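Search this site Enter keywords Go

Fix the timestamps before you fix the policy

Most arguments I hear about hand-held gripper data are about model size. I think they should be about tooling. My team at Flavholm spent February trying different networks on the same recordings, and the gains were small. Then we rewrote the step that turns marker detections into gripper poses, and the number of usable episodes went from 89 to 997.
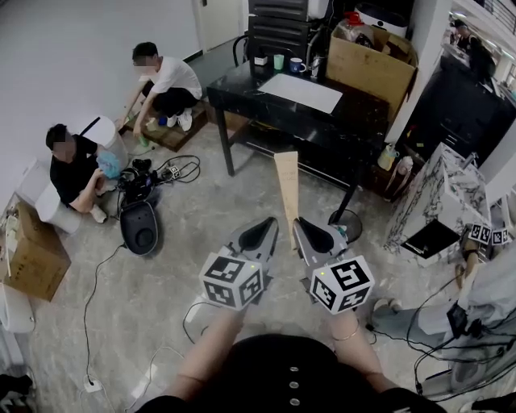 By Ifeanyi Akpan
June 2026

The marker cubes do a simple job. A camera finds the black squares, software works out where each gripper is, and the planner gets a path it can learn from. When a cube turns away or a hand covers it, the estimate jumps. Our old code smoothed the jump and carried on, so the policy learned a movement no person had made.

Tokura, our new pipeline, throws those stretches out. It also checks every stream against one clock and rejects an episode if any two differ by more than nine milliseconds. Some colleagues call this wasteful. I don't agree — a bad label costs more than a missing one, and it's much harder to find later. 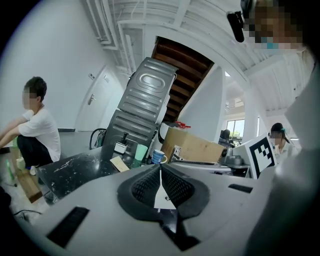 A gripper camera's view of the room, with a marker board toward the right.

Wide lenses need the same care. Calibration should be run again whenever a lens is touched, and the result stored with the episode. We keep ours in a shared folder at Pretport, where anyone can check it. More labs should publish theirs.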